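Zilgate Furniture Support
Ticket: Table top finish, pale patch and dull feel
Product: Trotau table, brown wood top, oiled
Status: Closed
Opened: July

Customer message

I bought the Trotau table from you in spring and oiled it myself last weekend with the Kuta hard oil that was recommended on the product page. The top now has a pale area across the middle. It feels slightly tacky at one end and dry at the other. I put on 2 coats. I have tried a damp cloth and a dry cloth and neither made any difference. Is it ruined, and do I have to sand the whole thing?

Reply 1, support

Thank you for getting in touch. It is very unlikely to be ruined. Before you sand anything, please let us know:

How long you left the first coat before wiping off the surplus.
How long you waited between coats.
Whether the pale area moves when you walk round the table.
Whether anything hot has stood on it.

Please don't put on any more oil for now, and keep cloths and mats off the top.

Customer message

First coat was left for nearly an hour, then I wiped it. I forgot to wipe the second one until the evening. Second coat went on after 5 hours. Nothing hot has been on it. I looked again at 9 in the morning and again after tea, and the pale area is in a different place depending on where I stand. The tacky part doesn't move, it is always at the window end.

Reply 2, support

You have two separate things going on.

The tacky end is surplus oil that has started to set on the surface. Both coats were left too long before wiping, and the second went on too early. The tin says 18 hours between coats and we would stick to that.

The pale area is light from the window. An oiled top has a low sheen and will pick up a bright window or a white ceiling. A white ring or heat mark stays where it is when you move your head, and yours doesn't.

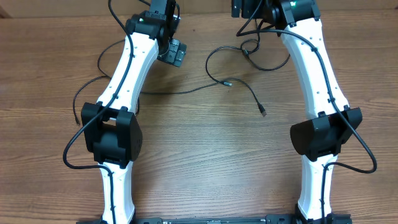
Oiled and unoiled wood both do this, and it is easily mistaken for a fault in the finish. Look for the grain inside the pale part. On the brown top in the photo there is a cool, pale reflection over the middle, with fine grain running mostly from side to side. If your grain is clear when you look from the opposite side of the table, leave that area alone.

For the tacky end:

1. Put a little fresh Kuta oil on a white nylon pad, no more than a teaspoon.
2. Rub along the grain for a few minutes until the surface feels even.
3. Wipe off everything with a clean cotton cloth. Change the cloth when it starts to drag.
4. Lay used cloths out flat outdoors to dry. Oily cloths left in a heap can catch fire.
5. Leave the top overnight with a window open.

If it is still sticky after that, repeat once.

Customer message

Did the window end twice. The stickiness has gone but it is a bit shinier than the rest. The pale patch is the window, I closed the blind and it went.

Reply 3, support

Good. The shine will even out with use. If it bothers you, go over that end with a dry grey Hamdan pad, along the grain and with light pressure. No need to re-oil until the top starts to look dry.

Closed at customer's request.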